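Bottle Drive Update: We Filled the Shed Twice

What a month for the returns drive! When we set up the first collection cage behind the Broltden reading room in February, the hope was that it might pay for a new set of shelves by summer. It has already paid for the shelves, and the paint, and most of the folding chairs (the old ones pinched, as anyone who came to the winter talks will remember).

The count so far stands at 2088 bottles and cans. More than 700 of those came from Purgate Street alone, where people have started hanging bags on the railings the night before pickup. Please keep doing that, it makes the round so much quicker! The top of the street is finished before the coffee in the flask is cool enough to drink.

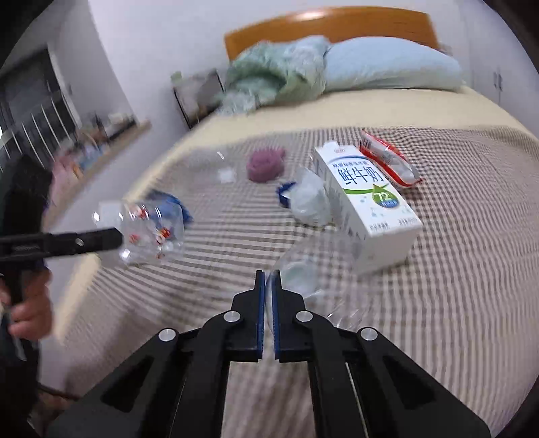 Page last changed: February, 4:40 p.m.

A few things we've learned about sorting. Clear plastic goes in the cage nearest the door, and a crushed bottle is fine for our purposes as long as it's empty. Caps can stay on. Labels can stay on too, whatever color they are, so there's no need to stand at the sink peeling them off (several of you have been doing this, and we love you for it, but save your fingernails). Cartons are a separate thing altogether. They go in the tall bin by the bike rack, flattened if you can manage it, and they don't earn us anything, but the Yeom depot takes them along with the rest and it keeps them out of the trash.

Glass is still a no for now. We would love to take it, but the shed floor slopes toward the door and one rolling jar was enough to settle the question. 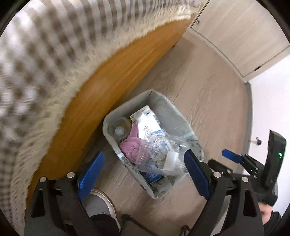 The other big piece of news is the Driltemgate run. Starting next month we'll be driving a second load out there in the early morning, leaving at 7:15, and there is room for one more pair of hands in the van. It's a lovely drive, up past the reservoir and down through the orchards, and the bakery by the depot opens just as we finish unloading. The cheese rolls are enormous. If you've been meaning to help out but can't do evenings, come and do this one!

We're also after 12 large sacks, the woven kind that animal feed comes in. The thin ones we bought split at the seams when they're full, and chasing cans across a parking lot in the wind is only fun the first time. If you keep chickens or know somebody who does, leave any spares on the hook inside the porch.

Next target: another 1000 by the time the clocks change. That would cover the lamp for the children's corner and a decent rug to go under it, something thick enough to sit on through a whole chapter. The choice is down to the green one or the striped one, and samples of both are on the front desk. Go and have a feel of them and put a bean in the jar for your favorite. Striped is ahead at the moment, but green has some very loyal fans under the age of six.

Drop-off is open whenever the reading room is, and the cage stays unlocked until 8 p.m.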